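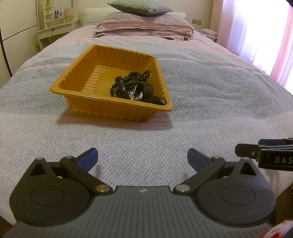
Last updated: June

Sorting out jewelry on the bed - what do you use?

tchala
I'm helping clear out the dresser in the spare room and the jewelry is the part I keep putting off. Mostly dark stuff: long bead strands, pendants on cord, odd bracelets. It has all lived in one drawer for years and it comes out as one lump. I've been working on the bed with everything in an orange plastic tray. Two questions. Is a hard tray okay for this or should I line it? And how do you store long wooden prayer beads so they don't wrap around everything else?
Tekle

ninepins
The bed is the right place. I dropped a pendant on a tile floor once and that was the end of it. Make the bed first and pull the cover tight, or you will lose small things in the folds.

A plastic tray is fine for sorting. I wouldn't store anything in it long term.

Clutberg_Sal
I disagree about the bed. Anything you drop on a woven or herringbone bedspread gets caught in it, especially earring hooks. I use the kitchen table with a bath towel over it. You can sit in a chair too, and your back will thank you.

ninepins
A towel has loops. Hooks catch in loops worse than they do in a flat weave.

Clutberg_Sal
Use a dish towel then. My point was the chair.

roxana_b
Tekle, take the long strand off first. It is usually the thing holding the pile together. Find a part of the loop that is on top, lift it slowly and let the rest hang. If something comes up with it, put it down and free that piece before you lift again. Don't pull from the middle.

For storage I hang mine. Five cup hooks inside the closet door, one strand per hook. Wood is light so the cord doesn't stretch. I would not hang stone or glass beads the same way - those lie flat in a drawer.

tchala
Thanks, that makes sense. I had been starting with the small pieces. What about a black cylinder pendant? It's the kind of shape that rolls.

roxana_b
Small pouch, or a section of its own in a divided box. Leave the cord on it if it has one and wrap the cord around it loosely.

marl_and_co
I bought the Ketari drawer insert for this and I don't recommend it. The sections are too shallow and the long pieces climb out when you shut the drawer. The Bidova box is deeper but it only has 3 sections, so you end up with three small piles in place of one big one. I went back to egg cartons.

Clutberg_Sal
I have the Ketari one and it's fine. You have to coil the strands flat. I suspect you were putting too much in it.

marl_and_co
Could be. I have a lot of beads.

tchala
About lining the tray: the ones with ribs up the sides, do they scratch anything?

ninepins
Not wood. I'd keep polished silver off any hard plastic with ridges or raised lettering on the bottom. A piece of felt cut to size takes care of it. Mine slid around until I used a bit of double-sided tape at the corners.

roxana_b
I never lined mine. If you are only sorting, it's in there for 30 minutes. Put the felt in the box you end up storing it in.

old_yousafzai_road
Don't wash wooden beads, whatever you decide. A relative of mine soaked hers in dish soap and the cord rotted. Dry cloth, then leave them alone. Some people rub in a little oil, but I think that just collects dust.

roxana_b
I do oil mine, around twice a year. One drop on a cloth, wiped off again. No dust problem so far. Agree on not soaking them.

tchala
Okay. Long strand first, hooks for the wooden beads, pouch for the pendant, no washing. I'm going to skip the felt for now. Does anyone know if the stick-on hooks hold, or do I need to screw them in? It's a painted door and not mine to drill.

marl_and_co
Stick-on is fine for wood beads. Wipe the door down and let it dry first, and don't hang anything on them until the next morning.

Contact | Copyright | Back to top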